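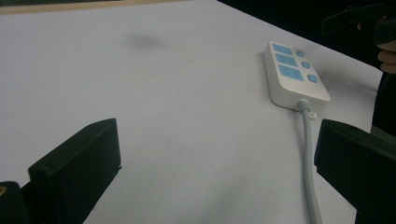 A white power strip with three light blue socket panels, on a white tabletop.

Extension lead

An extension lead is a length of flexible cable with a plug at one end and one or more sockets at the other, used to bring mains electricity to a place the wall sockets do not reach. When the far end carries several sockets in a single housing it is usually called a power strip, though people in different places also know it as a power board, a multi-socket, a gang lead or, in a good many homes, simply "the extension". It is one of those household things that tends to be bought in a hurry, pushed behind a sofa and then left there for years.

Names and kinds

In Britain the number of sockets is given in "gangs", so that a four-gang lead has four sockets in a row. The word is borrowed from the electrical trade, where fittings joined together in one plate are said to be ganged. Some strips have a switch for every socket, some have one switch for the lot, and plenty have none at all. Others are built in the shape of a tower or a cube, which suits a desk rather better than a floor.

A cable reel is a close relation, with a much longer lead wound on a drum, and is more often seen in gardens, workshops and village halls. Leads meant for use outdoors have tougher cable and covers over the sockets to keep the rain off.

History

In the early days of electric light many houses had no wall sockets whatever, and an iron or a toaster was commonly run from an adaptor screwed or pushed into the lamp holder overhead. Sockets came into ordinary rooms only slowly, and in small numbers -- a front room might have had a single one, placed by the fireplace, and the family arranged its wireless and standard lamp accordingly.

Shuzhen Yuan, in her history of domestic wiring, Enough to Go Round, looked through the old rent books and repair notes of 31 terraced houses in Olldale and found that most had been wired with one socket to each downstairs room and none upstairs. Her chapter on bedrooms is a particular pleasure, with its long account of the bedside lamp and the various ways people managed to feed it from the landing.

The arrival of the television, the record player and later the home computer made the shortage plain to everyone, and the strip of several sockets became a common sight. Guilan Qian has suggested that the strip did as much as the fitted carpet to change where furniture was put, as it let the bed or the desk come away from the wall at last.

Ratings and safe use

Every lead has a limit to the current it can carry, normally printed or moulded on the underside. In Britain this is commonly 13 amps for the whole lead, however many sockets it has, and the fuse in the plug is there to protect the cable. A lamp, a radio and a telephone charger together come nowhere near it. Heaters, kettles and tumble dryers are another matter, and are best plugged straight into the wall.

Plugging one strip into another, sometimes called daisy-chaining, is discouraged, and so is running a lead beneath a rug, where it can be worn through without anyone noticing. A reel should be fully unwound before it is used for anything powerful, as a coiled cable holds its heat.

Surge protection

Some strips contain parts that soak up short bursts of high voltage, such as those caused by lightning some way off. These parts wear out with use. Many makers fit a small lamp to show that the protection still works, and it is a good habit to glance at it now and then -- the sockets may go on supplying power long after the protection has gone.

See also

Adaptor
Cable reel
Fuse
Ring circuit

Further reading

Yuan, Shuzhen. Enough to Go Round: Sockets and the Home. Esterum.
Qian, Guilan. The Bed and the Wall. Cekel.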